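# Section 5: Shelving and Care of Children's Series Titles

Stollcombe Reading Room Handbook. Revised 3 October 2026.
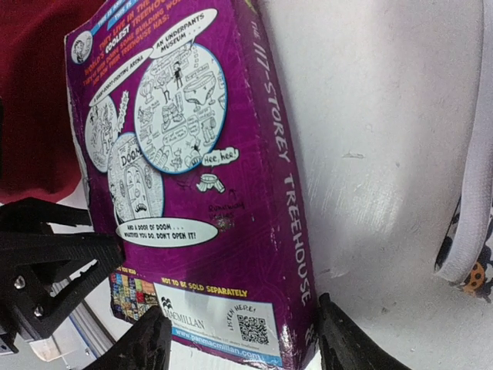 *Figure 5-1. The 117-Storey Treehouse, back cover and spine. Wear is visible at the edges and corners.*

This section applies to illustrated fiction issued in numbered series and kept on the Willey bays. It covers inspection, minor cleaning, spine labeling and placement. Picture books and reference volumes are covered in Section 6.

## 5.1 Before you begin

Have the following at the work table:

- soft white eraser
- dry microfiber cloth
- spine labels, 22 mm by 35 mm
- clear label protectors
- condition slips
- one pair of bookends, felt-lined

**Caution:** Do not use household cleaners, alcohol wipes or damp sponges on printed covers. Dark inks, purple and navy in particular, may lift or turn cloudy.

## 5.2 Inspecting the item

1. Stand the item upright on the work table and check the spine from top to bottom. The title must be legible along its full length.
2. Check each corner and the long edges. Look for white patches where the printed surface has worn through.
3. Check the back cover for tears, stickers and pen marks.
4. Open the item and turn the pages in small groups. Remove bookmarks, receipts and loose paper.
5. Enter a condition grade on the slip:
 - **A** No visible wear.
 - **B** Scuffed edges or corners; all text legible.
 - **C** Cover split, spine loose, or title no longer legible.
6. Initial the slip and place it inside the front cover.

Items such as the one in Figure 5-1, with scuffing at the corners and along the spine but a clear title, are graded B on the exterior. The final grade also depends on the pages and the binding.

**Note:** Drawings and hand-lettered words form part of the printed design in many comic-style titles. Compare a second copy, or consult the catalog record, before reporting such marks as damage. In Figure 5-1, the "Hee, hee!" speech bubble and the small running underpants beneath it are typical of artwork that has been reported in error.

## 5.3 Cleaning

1. Wipe the cover with the dry cloth, working from the spine outward.
2. Remove surface marks with the eraser. Use short strokes in one direction and stop if any color transfers to the eraser.
3. Brush away the crumbs before closing the item.
4. Do not color in worn patches with marker or paint. Ink applied in this way can rub off on neighboring books.

Grade C items are not cleaned. Place them in the repair tray with the slip showing and notify Hauwa Bako, Collections.

## 5.4 Applying the spine label

1. Locate the title and the publisher's logo on the spine. The label must not cover either one.
2. Where the logo sits near the foot of the spine, place the label in the nearest clear space above it.
3. If there is no clear space, attach the label to the upper left corner of the front cover and write "FC" on the condition slip.
4. Press from the center of the label toward its edges, then apply the protector.

**Caution:** Do not apply a label over a surface that is flaking. Refer the item to Collections.

## 5.5 Placing items on the shelf

1. Shelve by author, then by series, then by the number in the title. A title beginning with "117" precedes one beginning with "130". Disregard the word "The".
2. Turn all spines outward, with the foot of each book resting flat on the shelf.
3. Fill each shelf loosely enough that a child can remove a book with one hand.
4. Place a bookend at the open end of each row. Items that lean for long periods may develop a twisted spine.
5. Shelve slipcases and box sets at the end of the series, with their contents inside. If a volume is on loan, insert a spacer card in its place.

The Willey bays hold 159 items when full. When a bay reaches capacity, move duplicate copies to the overflow cart and update their location in Prirument.

## 5.6 Records

Enter the grade, the label position and the shelf number in Prirument on the day of inspection. Completed slips are kept in the gray folder at the desk until the end of October and are then passed to Kayode Etim for filing.

Requests for replacement copies are made on Form 22, with the condition slip attached.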